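Snack Desk progress report, 1/12/21

Hi Zuzanna,

You asked for something longer than my usual two-line email, so get a coffee. This covers the limited edition review series you're paying for, from the fall flavors through the last of the holiday stuff.

First, the good news. Seven reviews are up, which is one more than I promised! The Barredo gingerbread wafers did best by a mile, and I think it's because I got them up the same morning they hit shelves. People really do search for this stuff while they're standing in the aisle. The Postton peppermint bark cookies came in second, and the comments there turned into a long fight over whether the white creme tastes like toothpaste. (It does, a little. I ate the whole sleeve anyway.)

The Rolel maple creme sandwich was the letdown. I'd been looking forward to it since the leaks in October and it tasted like pancake syrup from a packet. I gave it 5 out of 10 and got two cranky emails, both from people who hadn't tried it yet.

Now the part that's behind. The Workov side-by-side, regular cookie against the "thick" version, still isn't written. I bought the regular ones with no trouble, but the thick ones only went to stores in the Midwest, and the box my cousin mailed me showed up as crumbs. I could tell you the crumbs were tasty - I couldn't tell you a thing about the creme ratio. She's sending another box packed in a coffee can. I'd like to move that review to the end of the month if you're okay with it.

Money: I've spent $400 of the snack budget, and more of that than I'd like was shipping. Cookies are cheap, getting them here in one piece isn't. I'm going to stop paying resale prices for anything that's likely to hit regular stores within a few weeks. I did it for the Barredo wafers and they were at my grocery store six days later for a third of the price. Lesson learned.

Coming up: Valentine's flavors are already leaking out (there's a strawberry Postton I'm excited about), then the Easter stuff, and I want a roundup in April ranking the whole series. I'd also like to drop the number scores and go with "buy it, try one, skip it." Readers argue about the numbers and don't read the rest, and I can never explain why something's a 6 and not a 7.

Let me know about the Workov date and the scores. Everything else is rolling along fine. 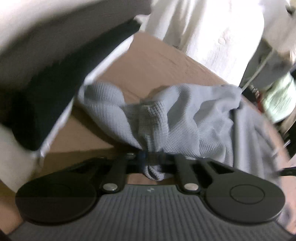

Zuzanna Sadowski: End of the month is fine for Workov, and yes please on dropping the scores. I'd keep the peppermint argument going too, I'm firmly on the toothpaste side. Could you send me the shipping total on its own line next time?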